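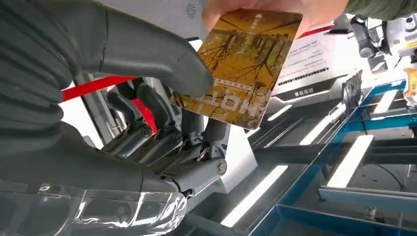
Card readers, Prodidcombe store and back door
2026-06-24

Carried on with the two readers that have been playing up since March. Back door is the worse one. It beeps, shows green, and then the strike doesn't pull in, or it pulls in late and you've already given up and walked round the front.

Checked the supply first. Had it down as a power problem from the start and I still think it's mostly that. At the controller the voltage is fine. At the strike, with the lock held energised, it sags more than I'd like. The run goes up over the paint store and down the far wall, and whoever put it in used alarm cable the whole way. Pulled the cover off the junction above the sink and two of the joins are just twisted and taped. Tape has gone to goo in the heat. Cut both back, stripped, crimped properly, put heat shrink on. Sag is less than it was but it's still there.

Javiera Espinoza held the door while I swiped. First lot, before the crimps: missed often enough that we stopped bothering. Second lot, after: one late pull, no misses. Not calling it fixed on that.

Store reader
Different fault. This one doesn't see the card at all unless it's held flat and dead centre. Swapped the reader head with the spare off the Olell bench and the spare behaves the same in that spot, so the head is OK. There's a steel plate behind the plasterboard that I'd forgotten about, from when the fire hose reel was there. Put a bit of offcut acrylic behind the reader as a spacer and the range came back to something normal. It looks rough. Will cut a neat one and colour match it to the wall if anyone complains.

Note for whoever does the next one: knock on the wall and run a magnet over it before blaming the reader. I lost most of a morning.

Card list
Went through the export with Nahuel Navarrete. The controller says 504 cards enrolled and the spreadsheet says 503. Sorted both by card number and found the odd one near the bottom. It's an old Bakalis contractor card that was never taken off. Disabled it, didn't delete, in case the log is wanted later. Nahuel has updated the sheet and will drop the copy on the shared drive.

Also in there: 97 cards with no name against them. Most look like the visitor batch from the Gamlow fit-out. I don't want to kill them all in one hit. Plan is to turn on logging for that group, leave it a fortnight, and disable whatever hasn't been used.

Blank stock is low. There's an opened box of 300 on the shelf over the label printer but a good part of it is the old format, which the newer readers won't take. Split the box into two zip bags and wrote on them with marker. Old format goes to the Prodidcombe side gate only, it still has the old reader.

Punch slots
If you're punching a lanyard slot, short edge only, and use the jig. The antenna goes round the outside of the card and the long edge has less room than you'd think. Killed two blanks last time doing it by eye. Hold one up to the window if in doubt, you can usually see the coil as a faint line.

Left to do
Replace the back door run with something heavier. Need roughly 40 m, have not measured it with a tape yet. Ask about coming in through the ceiling hatch, would save going over the paint store.
Cut the proper spacer.
Cover for the junction over the sink, the old one has lost both its screw lugs and is sitting there with a cable tie.
Check the closer on the back door while the ladder is out. It slams, and that can't be helping the strike.
Give Javiera her meter back.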